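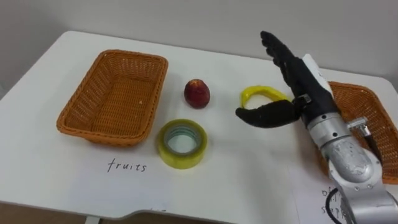
## Mestitz table, white, with rounded corners

The Mestitz is a simple table for kitchens, craft rooms and small offices. The top is white and smooth, and the corners are rounded, so it is friendly for narrow rooms where people walk close to it.

**Article number:** 3737
**Length:** 120 cm
**Maximum load:** 20 kg, spread evenly
**Colour:** white

### Delivery

The table comes in one flat parcel. Legs and screws are packed separately – please check them before you begin. For assembly you need only a cross-head screwdriver. We recommend two persons for turning the table over.

### Care

Wipe the top with a soft damp cloth and a little washing-up liquid. Please do not use scouring powder, it leaves dull marks. Hot pots should stand on a mat.

### Good to know

The Mestitz has the same height as our Farkas bench table, and both can stand side by side. Spare legs are sold in the Trorkholm shop, also for tables bought before December.

Sold by Ernadero. Page updated 8 May 2021.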